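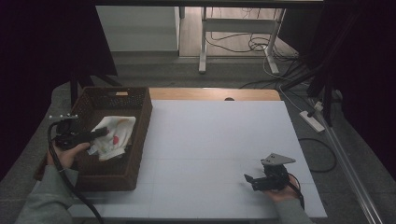
## 4.2 Hand-Held Gripper Kit

**Figure 4.** Cloth handling with the two-gripper kit. The left gripper is at the cloth in the basket; the right one is held open over the board.

We reviewed the Oravec kit as sold by Hovier. It comes with two hand-held grippers, one for each hand, and both are wired. The operator works at a table and uses the grippers directly on the objects, so no arm is needed during recording. Figure 4 shows the cloth task, with a wicker basket on the left side of a white board.

Over 6 sessions in December we recorded 451 attempts. Halima Aliyu ran the first 80 alone to settle the table layout, and these are left out of the results in Section 5. The layout was then kept fixed for the other operators.

Two points matter to a buyer. First, the cables. Each one leaves the back of its gripper and runs down past the hand, and operators told us they felt the pull when reaching across the board -- more so on the left. Second, cloth is harder to grasp inside a basket than on a flat surface. The jaws have to come in over the rim, and a fold pressed against the wicker is easy to miss.

The Elside kit was tested on the same task. Its setup took longer, and we return to it in Section 4.3.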